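About Itside

Home / About us / What we do

Itside helps kitchens, labs and small plants buy robots without wrecking the budget. Started as a side job, now the whole job. 49 projects planned so far, biggest was a 500 seat cafeteria, smallest a bakery with one oven and no spare outlets.

We don't build arms. We don't sell them either. We get paid by the buyer, flat fee, no cut from the vendor. Please ask us about that, people always do.

What you get

A budget sheet with everything on it. Arm, gripper, mounting, floor work, power, training, spare fingers, service contract, the second service contract you'll want after year one. Our current checklist has 115 lines. Most quotes we're sent cover maybe a third of them, so expect the first number to go up before it comes down.

A buying calendar. Lead times are all over the place right now. If your fiscal year closes in June, talk to us well before, not the week of. Grant money especially, the paperwork is slow and we can't speed it up.

A lease or buy comparison. Sometimes the anwser is wait a year. We've told clients that and still sent the invoice.

Simulation first

Newer side of the business, called Stekora. Before a client signs for hardware we set up the task in simulation and try the reach, the clearances, the gripper size. Cookware, counters, stoves, whatever the station has. Cheaper to find out a finger is too wide for a pot handle on a screen then on a loading dock.

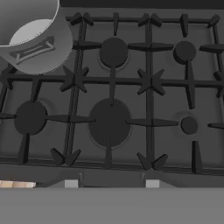

Stekora work is billed by the station, 2 station minimum. Send measurements, appliance model numbers, and what the robot is supposed to pick up. Rough sketches fine. You keep the report even if you buy nothing.

Where we are

Main office in Endcombe, upstairs, use the side entrance. Planning desk for the Shevchuk account is in the same building, same phone. Visits by appointment only, parking is tight.

New projects: budget reviews open, simulation slots full until the spring. Get on the list anyway, things move.

Page updated 20 December 2025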